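**Ramimcombe food market to stay open until 9 p.m. through April**

The covered food market in Ramimcombe will keep its doors open three hours later on weeknights, starting in April, after a trial over the winter brought in more evening shoppers than stallholders expected.

The town counted 2,472 visits after 6 p.m. during the trial, with most people coming in between 6:30 and 7:45. Only 13 of the market's stalls took part. Organizers say at least 14 more have signed up for the longer hours, including two bakers, a fishmonger and the cheese counter near the Murnum Street entrance.

"We had people telling us for years that they got off work and we were already sweeping up," said Sandrine Courtois, who manages the market for the town. "The bus from the rail station gets in at ten past six. That was the whole problem."

Dried fruit and nuts were among the best sellers in the evening, according to figures stallholders gave the town. Dates did especially well, and Sevim Türkmen, whose family has sold them in the north aisle since the market hall was rebuilt, said she ran out of the softer kinds on four nights.
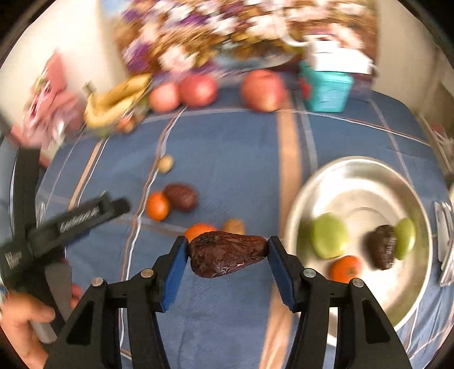 A date with the creased, glossy skin familiar to shoppers in the dried fruit aisle.

Türkmen plans to bring in a second delivery each week and hire one part-time worker for the evenings. She said she would have joined the trial sooner if the loading bay had been open later. The bay will now close at 9:30 p.m.

Not every trader is on board. Romain Roussel, who sells vegetables, starts setting up at 5 a.m. and said he could not cover both ends of the day without raising prices. His stall will keep its present hours. The town has said late opening is optional and that rents will not change for those who close at 6.

Neighbors on Kwon Lane raised the question of noise at a public meeting last month. Under the plan, delivery trucks may not use the lane after 7 p.m., and glass recycling will be emptied in the mornings only. A request for more lighting by the bike racks was passed to the street department.

Parking in the lot behind the hall will be free after 5:30 p.m. The lower level stays closed for drain repairs, and drivers are asked to use the Murnum Street ramp.

The town will look at the numbers again before summer. Traders who want to add their names to the evening list can do so at the market office, next to the flower stand, until noon on weekdays.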